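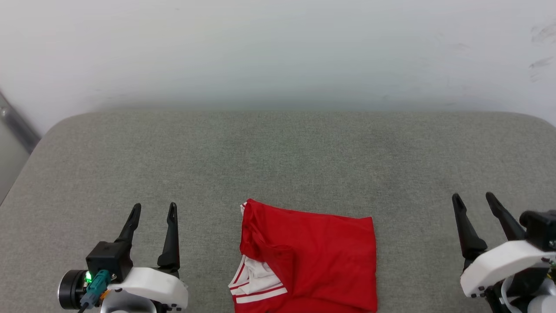

Members' List > Ordering & Deliveries

From: Heather Pirihi
Date: 8 January 2025
Subject: Re: Gluten-free flour, bulk order

Hi Haris, and hi everybody,

Thanks for asking, and I'm sorry to be slow, the holidays ran away with me! You wrote:

> Is the co-op still getting the buckwheat flour in the big sacks?
> My daughter can't have wheat and we go through a lot of it.
> Also, is the oat flour safe for her?
> Haris Rajput

Yes to the buckwheat. Mineo still mills it for us and the sacks come in with the grain delivery, so put your name on the sheet by the register and Wajid will set one aside for you. We have 7 left from the last load, and I've got my eye on one of them for pancakes — you have been warned.

The oat flour is a longer story. The one in the bins is plain oat flour and I wouldn't give it to anyone who has to be strict. The bagged one from Antwi is labeled gluten-free, and it's on the shelf over by the rice noodles (we moved it away from the bins on purpose). It costs more, I know, but members can get up to 10 percent off if they buy a full case.

Hina also asked me about crackers and pizza crusts. I'm hoping to have both in the freezer section by May, and if you have a favorite brand, do write and tell me.

Warmly,
Heather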